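Sturnorus Suturing Practice Tissue

The Sturnorus tissue sheet is supplied by Rutherford to teaching hospitals and skills centres for the practice of stitching with wristed instruments. It is intended for use at the bench under a strong, direct light and may be ordered singly or in packs of 21.

The surface is pale, with a slight mottling, and is made to hold a curved needle and suture thread of ordinary gauge. An incision line may be cut by the instructor before the session. Stage blood is sold separately under the name Flandomo and should be applied sparingly along the line.

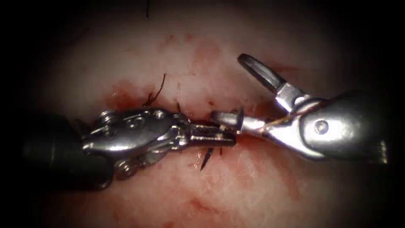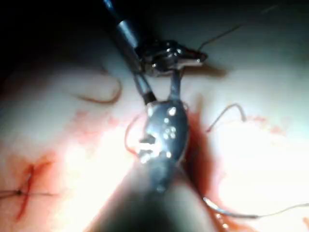

Metal instruments and suture thread at the tissue surface.

Each sheet measures 27 cm by 35 cm and should be fixed firmly to its base tray before any cut is made. Two trays are included with every pack - further trays are listed under Primirska accessories. Sheets must be kept in their sealed wrapping until required and stored flat in a cool cupboard. A sheet that has been opened should be used on the same day.

Needles and thread are not included. Used sheets are to be placed in the waste stream specified by the receiving institution, and all needles must be removed and accounted for beforehand. The trays may be washed by hand with warm water and a mild detergent. They are not suitable for steam cleaning.

The product is for training only and must not be used in the care of patients.

Enquiries about orders and delivery should be addressed to Styliani Dimitriou, Training Supplies, Rutherford. Institutions holding an account opened before April are asked to quote their existing customer number.

Page last revised Aug 28, 2022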